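Section 4. Loading the Rack

The Hartley two-tier rack holds house slippers and other flat shoes. Do the steps in order. Assembly is covered in Section 3.

Before you start

Set the rack on a level surface, such as a table or bench, and press down on each end of the top shelf. If it rocks, go back to Section 3 and check the legs.

CAUTION: Do not load wet shoes. Water left standing on the shelf will mark the wood.

Loading

1. Knock loose dirt off the soles. Wipe them with a dry cloth.

2. Sort the shoes into pairs.

3. Load the lower level first. Place the pairs side by side in one row, starting at the left. Keep the two shoes of a pair next to each other.

4. Place the next pair on the top shelf, lying flat. The rack takes 6 slippers with room to spare on top.

NOTE: Leave the right and left ends of the shelf clear of anything that hangs over the edge.

5. Check the finished rack. With three pairs loaded, black and teal-green slippers share the lower level and the pink pair lies on the top shelf.

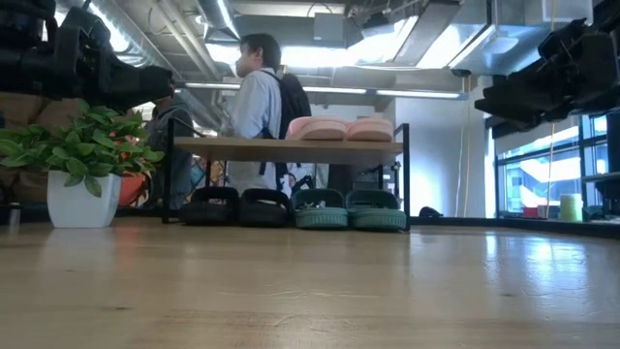

6. Move the rack to its place by the door. Lift it by the legs, one hand on each side. Do not drag it.

Care

Dust the shelf with a soft cloth. Wipe the metal legs with a damp cloth and dry them at once. Check the screws every March.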